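Drurinwood quilt drive reopens for winter

2023-11-06

The Drurinwood bedding drive is taking donations again after closing in July for repairs to its storage room on Manzano Street. Households can drop off clean quilts, blankets and sheets at the side entrance until the end of the month.

Last winter the drive handed out 356 quilts and blankets to families in town. Organizer Milagros Cabello said requests are already ahead of that pace, with twin and full sizes most needed.

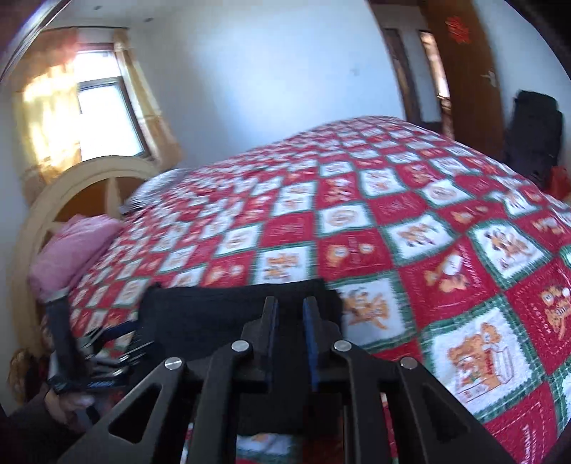
A patchwork quilt with cartoon cat blocks in red and white.

Handmade quilts are welcome, including older ones with small repairs. Pillows and electric blankets cannot be accepted. Engelbert Kaufmann, who runs the sorting table, asked donors to pin a note with the size to each item.

Pickup within 2 miles of the town hall is free for residents who cannot drive. Cash gifts of $20 cover the cost of washing one load.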